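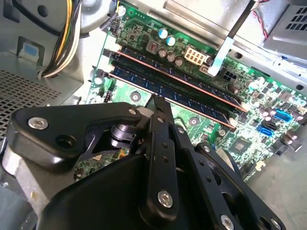

Two memory sticks side by side in their slots, white latches at both ends.

By Abdelghani Ramadan
30th October

I put off my first memory upgrade for something like two years. The old desktop in my spare room had become so slow that I'd click on a folder and go make coffee, and I still kept telling myself it was fine. Then my friend Ayman Slaoui came over, watched me open a spreadsheet, and told me to just buy more RAM already. So I did, and the whole job took less time than finding the right screwdriver.

If you've got a desktop with a regular tower case, you can do this. I'll walk you through it the way I do it now.

Before you buy anything

Find out what your board takes. Look up the model in the manual or on the maker's website and write down three things - the type of memory (DDR3, DDR4, DDR5), the fastest speed it supports, and the most it can handle in total. The types don't mix. The notch in the bottom edge is in a different spot on each one, so a DDR4 stick simply won't go down into a DDR3 slot, no matter how hard you lean on it. Please don't lean on it.

Buy a matched pair if you can. I once paired a secondhand stick with one I already had and spent a whole evening chasing random restarts (yes, it was the memory).

Opening up

Shut down properly, switch off the power supply at the back, pull the plug, and then hold the power button in for a few seconds to drain what's left. Lay the case on its side on a table. I don't work on carpet, and I touch the bare metal of the case before I touch any parts. Wrist straps are great too if you own one.

Take the side panel off and find the slots. They're long and narrow and usually close to the processor. If a cable is draped over them, move it out of the way now so you aren't fighting it later.

Taking the old sticks out

Push the latches outward, away from the stick. My board has one at each end of every slot, but plenty of boards only have a moving latch on one end, so check before you start prying at a piece of plastic that was never meant to move! The stick will pop up a little. Hold it by the top corners and lift it straight out. Keep your fingers off the gold contacts along the bottom.

I put the old ones right into the packaging the new ones came in. Otherwise I lose them.

Putting the new ones in

Open the latches all the way. Line up the notch with the little ridge in the slot, set the stick in straight, and press down with a thumb on each end. It takes more force than you'd expect - the first time I was sure I was going to snap the board. Keep the pressure even and you'll hear a click as the latches swing in. If one side is still sitting high, take the stick out and start over.

With four slots and two sticks, check the manual for which pair to fill. On a lot of boards it's the second and fourth counting from the processor, but don't take my word for it.

First start

Plug it back in and turn it on with the side panel still off. The first boot can be slow while the board sorts out the new memory, so give it a few minutes before you panic. If you get beeps or a black screen, power down, unplug, and reseat both sticks. Still nothing? Try one stick at a time.

Once you're in, check that the full amount shows up in your system settings. Then put the panel back on and go open that spreadsheet.

Last updated: October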